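Why do baskets creak?
Pick up an old basket by the rim and give it a gentle squeeze. Hear that? I love that noise. My grandmother's bread basket did it every single morning, and I grew up thinking there was a mouse in it.
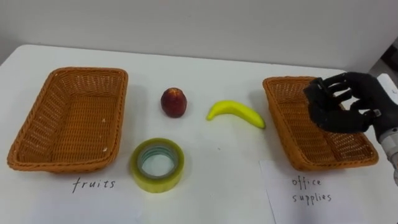
First things first: what is wicker?
Lots of people think wicker is a plant. I did too, until I was quite old! Wicker is a way of making things. You take something long and bendy and you weave it over and under something stiffer. The bendy part might be willow, or rattan, or reeds, or even twisted paper. If it's woven like that, you can call it wicker.
Willow grows on trees you may have seen leaning over a pond. Rattan is stranger. It's a climbing palm from hot, rainy forests, and it hauls itself up other trees with little hooks, like a cat going up a curtain.

Over, under, over, under
The stiff pieces have a name: stakes. They stand up like the posts of a fence. The bendy pieces are called weavers, and they go in front of one stake, behind the next, in front of the one after that, all the way around until they meet the place where they began. Then you go around again. And again!
My friend Pornthip Paisan taught me to do this at her kitchen table. My first basket had 28 stakes and it leaned over so badly that an orange rolled out of it. I still have it. I keep socks in it.

So where does the creak come from?
Every spot where a weaver crosses a stake is a place where two pieces touch. A medium-sized basket can have more than 1,000 of those spots. When you squeeze the rim, the whole basket bends a tiny bit, and all those pieces try to slide past each other.
They don't slide smoothly, though. They stick, then slip, then stick, then slip, very fast. Each little slip makes the wood shake, and the shaking pushes on the air, and that's the creak you hear. A door hinge does the same thing. So does a violin, when the bow drags across a string (it just sounds a lot nicer).

Why old baskets are noisier
Willow and rattan soak up water from the air. On a damp day the pieces swell a little and get softer. In January, when my heating is on and the air is dry, they shrink and go stiff, and then my sock basket complains every time I look for a pair.
Weavers know all about this. They soak their willow before they start, sometimes for days, so that it bends without snapping.

Try it yourself
You don't need willow. Cut a paper plate with 9 slits from the edge toward the middle, with a grown-up nearby for the scissors. Then weave yarn over and under the sections, around and around. An odd number of sections is the secret. If you cut 8, you'll go over the same ones every time and nothing will hold together. Try both and see!
Yarn won't creak, I'm afraid. Strips of stiff paper might, if you pull them nice and tight.

Written by Duangjai Rattanakul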